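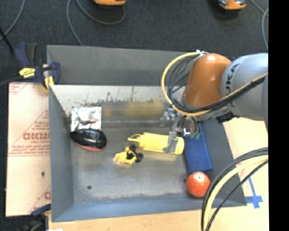
September 20, 2026

Brultley bake sale tops last year, fudge gone by noon

Good turnout for the fall bake and craft sale in Brultley. 300 plates of cookies, bars and fudge on the tables at opening – most of it sold before lunch. Total came to $4000, up from June's sale, and the money goes to new ovens for the teaching kitchen in Dridport.

Big hit was the maple walnut fudge from Kerstin Lammers. She made 200 pieces over two nights and sold the last bag while people were still parking. Recipe is her grandmother's. Butter, brown sugar, evaporated milk, real maple syrup, and you have to beat it by hand untill the shine goes. She won't share the amounts yet, maybe for the holiday booklet.

Also popular: pumpkin whoopie pies, caramel corn in paper cones, felt leaf garlands at the craft end. Pie table ran short – only 5 pecan, all spoken for early.

Cookie decorating for kids was moved indoors on account of the wind. Icing went everywhere, lots of happy faces.

Next up is the holiday cookie swap, same hall. Bring two dozen of one kind and a copy of the recipe, plus a contaner to take yours home in. Please label anything with nuts. Sign-up sheet is by the front door.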